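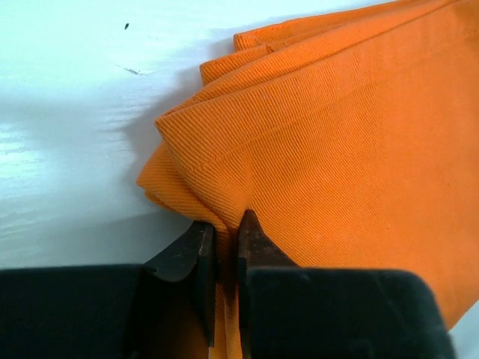 When I moved to Penden eleven years ago, I could not sew a button. I learned it from necessity, as many people do, and then I learned to shorten trousers, and after that I started to look at cloth in shops in a different way. I turn things inside out now. I look at the hem before I look at the price. A twill like the orange one, with the fine ribs close together and a wide band of hem along the border, gives you something to work with when you must let it down or take it up. A hem of a few millimeters gives you nothing. My opinion is that we should judge clothing by what can still be done with it after the first year, and that shops should be made to tell us.

In my country of birth we had a word for the extra cloth inside a seam. It meant something like "the reserve." My mother asked for it when she ordered a dress, and the dressmaker was ashamed if there was too little. In English I know only "seam allowance," and this sounds to me like a permission. Maybe it is a small thing, but I think a language keeps words for what people care about.

The town council discussed in April if it should give money to the repair room on Pringle Street. The request was for 1,227 dollars, mostly for two used machines and the electricity. Some members said that clothes are so cheap now that repair is a hobby, and hobbies should pay for themselves. I understand this argument. I have bought a shirt for less than the cost of the thread and the hour I needed to fix the old one. If you count only in this way, they are right and I am a foolish person with a needle.

But I don't think it is the correct way to count. The cheap shirt is cheap partly for the reason that the reserve was taken out of it. The seams are trimmed close, the hem is narrow, and when the side opens there is no cloth to close it again. So the buyer saves a little in the store and pays when he must buy the next one. At the Jilside market I have seen work trousers, perhaps older than me, that were let out 3 times, and you can read it in the lines of old stitching. They still cost up to 80 dollars there, and someone buys them.

What I would like is simple. Every garment already has a label with the washing signs. Put one more line on it, with the width of the hem and of the main seams. A person who doesn't care will not read it, the same as he does not read about the iron. A person who has a child that grows will read it very carefully. Gellska, the uniform supplier for our schools, could begin. Parents there have no choice of store, and a skirt that cannot be let down lasts one school year.

I have heard that this would confuse customers. I came here with poor English and I could understand a label with a number on it - I think the customers will manage.

The council postponed the decision on the repair room, and it is still postponed. I go on most evenings when it is open and bring my own thread. Last month a young man came with a good coat and a torn lining, and he asked me if it was worth it. I showed him the inside of the seam, where there was plenty of cloth, and he sat down and we began.

14 shares
3 comments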